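Search this site
Search
Menu

Ploraletti Community Meals Program
Progress report to the Bodin Fund, second reporting period

Submitted by Vesela Petkov, Program Manager

1. Purpose of this report

This report covers the second period of the grant agreement between the Ploraletti Community Meals Program and the Bodin Fund. It sets out the work completed to the end of August, the expenditure position in general terms, the matters on which we depart from the approved plan, and the decisions we are seeking. The audited statement will follow under separate cover, as required by clause nine of the agreement.

2. Service delivery

The program served 2,779 meals during the period, compared with 2,578 in the previous one. Most of the growth came from the Thursday lunch at the Botadberg hall, where attendance rose steadily once the bus timetable was changed and the 11:40 service began stopping at the foot of the hill. The evening sitting at Plaleck remained flat. We had forecast an increase there and did not achieve it.

Home delivery accounted for 353 of the meals served. Delivery was suspended for two weeks when the refrigerated van failed its inspection. Clients on the delivery list were telephoned on the first morning and offered either a frozen parcel in advance or a lift to the hall. The van has been repaired and returned to service. The cost was met from the maintenance line and no additional funding is requested for it.

3. Menu and nutrition

The revised menu was introduced at both sites at the start of the period. It was prepared by our consulting dietitian, Aurélien Gautier, following the recommendations made at the end of the first period. The principal changes are a second vegetable with every main meal, a reduction in salt in soups and gravies, and fresh fruit offered at each sitting in place of tinned fruit in syrup.
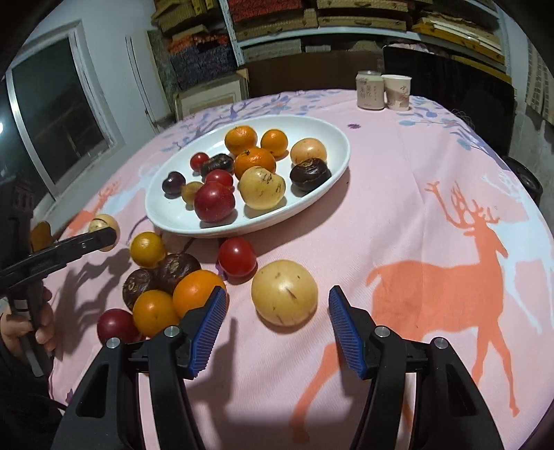 Acceptance of the new menu has been mixed. The soups were well received. The lentil dish was returned largely uneaten on its first two outings and has been withdrawn until the recipe is reworked. Several older diners asked for softer food, and the kitchen now holds back a portion of each vegetable for longer cooking. Mr Gautier has also recommended that whole fruit be offered peeled and cut on request, as a number of diners had been taking it home uneaten. This has been in place at Botadberg for six weeks and will be extended to Plaleck when the second preparation bench is installed.

4. Staffing and training

The vacant assistant cook position was filled in the fourth week after being advertised twice. All kitchen staff hold current food safety certificates. Two drivers completed first aid training and a third is booked for the next available course. Overtime was higher than budgeted during the vacancy and has since returned to its usual level.

5. Premises

The replacement of the Botadberg oven was completed on schedule. The work at Plaleck is behind. The electrical contractor found that the switchboard could not carry the new dishwasher, and the landlord's approval for an upgrade took longer to obtain than the plan allowed. Approval has now been given in writing. We expect the dishwasher and preparation bench to be in use by the middle of the next period. Until then, Plaleck crockery is being washed by hand, which adds close to an hour to each evening shift.

6. Client survey

A short survey was distributed to about 200 diners at both sites and through the delivery run. Responses are still being entered and a full summary will be attached to the next report. Early comments refer most often to the company at the tables, the noise in the Botadberg hall and the price of the second course. We have obtained one quotation for acoustic panels and are seeking another.

7. Financial position

Expenditure is slightly under budget overall. The underspend on wages from the vacant position has been partly offset by overtime and by higher produce prices, particularly for salad vegetables. The capital line is underspent because of the delay at Plaleck, and these funds remain committed.

8. Matters for decision

The Fund is asked to approve the carrying forward of the unspent Plaleck capital allocation into the next period, and to agree to a revised attendance target for the Plaleck evening sitting. A proposed figure and supporting calculations are provided in Attachment B. The Fund is also asked to note the temporary withdrawal of one menu item.

Questions about this report may be directed to the Program Manager at the Botadberg office.

Attachments: A, Meals served by site. B, Revised target for Plaleck. C, Landlord's letter of approval.

Share this report
3 shares | 0 comments

Subscribe to the Ploraletti newsletter
We use cookies to improve your visit. Accept | Manage settings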